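Ustyna Didenko took the grips at ten past four and told the arms to wake up. Ferkov paid her for 30 good runs a day. She had done 12.

"Curtains again?" Bohdana asked from the desk.

"Curtains until June."

She moved her right hand and the arm by the window moved with it. The fingers stood open. She had the wrist picture up large, with the sun coming orange through the weave.

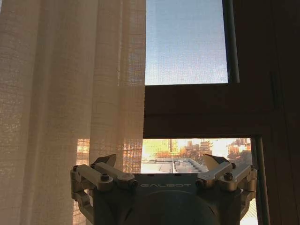 Her mother had closed curtains with two quick pulls and no thought at all. Ustyna had to think about it. Come in low, wait, take a fold and not a pinch. If she hurried, the robot would learn to hurry.

"Try the other side," Bohdana said. "Terndale wants more approaches." 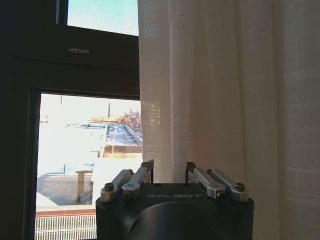 The wrist view, fingers open, sheer curtain behind.

Ustyna let go of the grips and rubbed her thumbs. Over 300 runs were saved under her name now. Someday a machine in a stranger's bedroom would reach for the cloth the way she did, a little from the left, with that wait in it.

"Does it bother you?" she asked.

"What?"

"Nothing. Both arms this time." 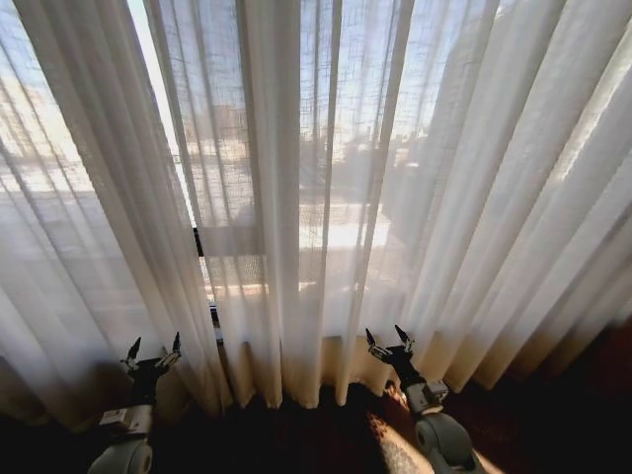 Bohdana started the count. Ustyna breathed out, raised her hands, and waited for the beep.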